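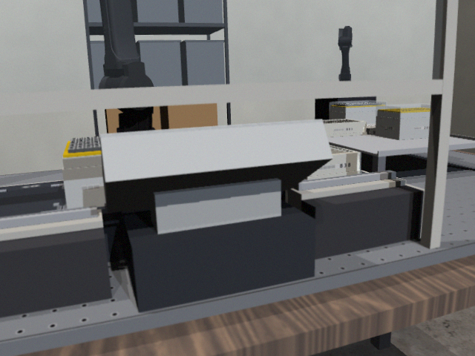
When Rutherford's new mayor takes the oath this September, the first thing on the program won't be a speech. It will be 3 minutes of silence, held on the steps of City Hall with everyone who shows up.

We love this. The mayor has been sitting every morning for seven years, usually at 5:30, and talks about it as plainly as other people talk about jogging. During the campaign that openness could have been a weakness. Voters seemed to like it, and a few started coming to the Tuesday-free, come-as-you-are sits at the Konano Center just to see what the fuss was.

Now the habit is moving into the building. The council has agreed to open its evening meetings with a short pause, and the Woden neighborhood library will set aside a quiet room for anyone who wants it, city workers included. There's also a plan to offer a 90-day beginner course to 178 employees, from bus dispatchers to the people who answer the phones at the water department (who may need it most!).

Will it fix the Cerkden bridge or bring down the rent? No, and the mayor has never said it would. But anyone who has sat through a budget hearing knows how fast a room can turn sour, and how hard it is to listen once it does. A breath before the shouting starts seems like a fine thing to try.

Other towns are already calling to ask how it works. The public is welcome on the steps at noon — bring a cushion if you like, or stand. Folding chairs will be set out along the east side for those who need them.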